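Schwarze Jeans mit erhabenem Aufdruck: wie falten, ohne dass der Schriftzug leidet?
Gefragt von Wulan Latuheru in Wäsche und Kleidung, 761 Aufrufe 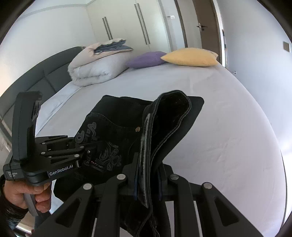
Frage

Ich lege meine Wäsche immer auf dem Bett zusammen, weil ich da am meisten Platz habe. Mit T-Shirts und Handtüchern komme ich klar. Schwierig wird es bei einer schwarzen Jeans aus ziemlich festem Denim, mit doppelten Nähten und einem erhabenen grauen Schriftzug. Dazu kommt noch ein Ornament in derselben Art, auch erhaben.

Wenn ich die Hose normal falte (Bein auf Bein, dann zweimal quer), geht der Knick genau durch die Schrift. Nach ein paar Wochen im Schrank sieht man dort eine Linie, und an einer Stelle fühlt sich der Aufdruck schon etwas rau an. Außerdem werden die Faltkanten langsam grau, das Schwarz ist da einfach weg. Bügeln traue ich mich nicht, das Etikett mit den Pflegehinweisen habe ich leider herausgeschnitten, weil es gekratzt hat.

Zwei Fragen dazu:
Wie faltet man so etwas am besten? Zum Aufhängen habe ich keinen Platz, die Hose muss in eine Schublade, innen 47 cm breit.
Und kann man gegen die hellen Kanten etwas machen?

Ich habe schon ein Textilspray von Fadex zu Hause, bin mir aber nicht sicher, ob das auf den Aufdruck darf.

3 Antworten

Antwort von Ramil Gatchalian (2.058 Punkte)
Als hilfreich markiert

Rollen statt falten. Ich habe mehrere Hosen mit dickem Aufdruck und mache das seit Jahren so:

Hose auf links drehen und flach hinlegen. Erst alles mit der Hand glattstreichen, vor allem die Taschenbeutel, die drücken sich sonst durch.
Reißverschluss und Knopf schließen. Metallteile sollen nicht auf dem Aufdruck liegen, sonst gibt es Druckstellen.
Ein Bein auf das andere legen. Die Längskante dabei so verschieben, dass sie neben der Schrift liegt. Das sieht schief aus, macht aber nichts.
Ein dünnes Baumwolltuch oder ein altes T-Shirt über die Stelle mit dem Aufdruck legen.
Vom Saum her locker zum Bund rollen. Nicht festziehen.

Die Rolle ist bei mir so breit wie die gefaltete Hose am Bund und passt quer in eine Schublade. Bei 47 cm solltest du keine Probleme haben. Nichts Schweres obendrauf legen.

Zum Bügeln: nur von links, mit niedriger Temperatur und ohne Dampf, und den Aufdruck auslassen. Wenn es doch über die Stelle gehen muss, Backpapier dazwischen und das Eisen kurz aufsetzen, nicht schieben. Ich würde es vorher an einem kleinen Eckchen des Ornaments probieren. Manche Aufdrucke werden schon bei wenig Wärme klebrig, und ohne Etikett weißt du nicht, was du da hast.

Die hellen Kanten sind Abrieb. Die kommen meistens aus der Waschmaschine und nicht aus dem Schrank. Auf links waschen, 30 Grad, wenig schleudern, die Trommel nicht vollstopfen. Nach dem Waschen sofort herausnehmen, damit die Hose nicht mit harten Falten trocknet.

Kommentar von Wulan Latuheru:
Danke, das mit dem Tuch probiere ich. Soll das auch drinbleiben, wenn die Hose nur ein paar Tage liegt?

Kommentar von Ramil Gatchalian:
Für ein paar Tage brauchst du es nicht. Im Sommer würde ich es drinlassen, unter dem Dach kleben zwei Lagen Aufdruck gern zusammen. Ist mir im August mal passiert.

Antwort von Edgardo Cabanatuan

Neu färben geht auch. Textilfarbe Schwarz aus der Drogerie, fertig. Die Nähte bleiben meistens heller, die sind oft aus Polyester. Was mit der Schrift passiert weiß ich nicht, bei mir war keine drauf.

Antwort von Tihomir Vukčević

Ich falte solche Hosen in Drittel statt in der Mitte, dann liegt der Knick woanders. Das Rollen finde ich unpraktisch, weil alles wieder aufgeht, sobald man die Schublade aufzieht. Wer es trotzdem macht, kann die Rolle mit einem breiten Stoffband zusammenhalten. Kein Gummi, das drückt sich ein.

Zum Spray: auf den Aufdruck würde ich gar nichts sprühen, was nicht ausdrücklich dafür gedacht ist. Abdecken oder weglassen. Zum Färben würde ich ohne Etikett auch nicht raten, viele Farben brauchen heißes Wasser, und das kann den Aufdruck lösen.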